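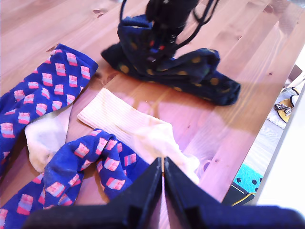 4. Moving a saved game to a second console

Section 4 covers the transfer of a Valderrama save from one console to another by way of a Judgate account. Read section 3 first if the account has not been linked. Both consoles must run the same version of the game, and the receiving console needs 1,292 MB of free storage in addition to the space taken by the game itself.

4.1 Preparing the first console

1. Start the game and load the save to be moved.
2. Travel to any rest point and save by hand. Autosaves made during a mission are not sent.
3. Return to the title screen and open Options > Data > Transfer.
4. Select "Send to account". A list of save slots is shown, newest first.
5. Mark the slots to send. Up to 3 slots can be sent in one transfer.
6. Hold the confirm button until the bar is full.

Note: Screenshots, replay clips and photo mode presets are stored outside the save slot and stay on the first console.

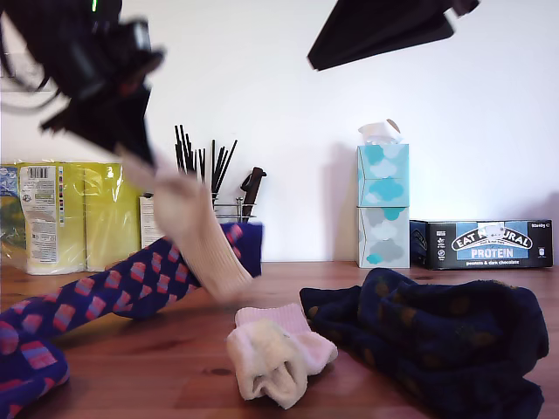 A cream ribbed sock hanging beneath a gripper, over a navy patterned one.

CAUTION: Do not put the console into rest mode while "Sending" is displayed. An interrupted transfer locks the slot until the server releases it.

4.2 Receiving on the second console

1. Install the game and all updates. Do not start a new game in slot 1, as incoming saves are written from slot 1 upwards.
2. Sign in with the same Judgate account.
3. Open Options > Data > Transfer and select "Receive".
4. Enter the 13-character code shown on the first console. Letters may be entered in either case.
5. Wait for the message "Transfer complete", then load the slot once and save it again. The slot on the first console is now marked read-only.

If the first console is no longer to hand, the code can be read from the account page under Transfers - it remains there until it has been used or cancelled.

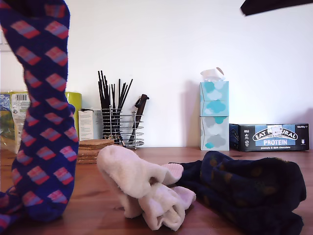 Downloadable content is checked when the slot is loaded. If the Sotard expansion was active in the save and is missing from the second console, the slot appears in grey and cannot be opened. Install the expansion and restart the game. The save is not damaged.

4.3 Error messages

K-03: The code was entered incorrectly. Check for a zero typed as the letter O.
K-07: The game versions differ. Update both consoles.
K-11: Not enough storage. Free the space given at the start of this section and repeat 4.2 from step 3.
K-12: The slot is locked. Leave the console switched on and connected, and try again later.

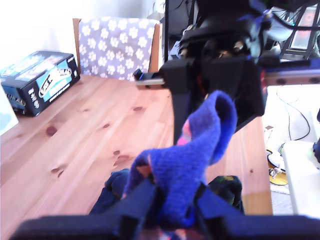
Page last changed: April

4.4 Cancelling a transfer

A transfer can be cancelled from the first console until the code has been used. Select "Cancel transfer" in the same menu. The slot becomes writable again when the title screen is next loaded.

2,408 views | 13 comments | Share

Karkell Player Support | Contact | Legal | Back to top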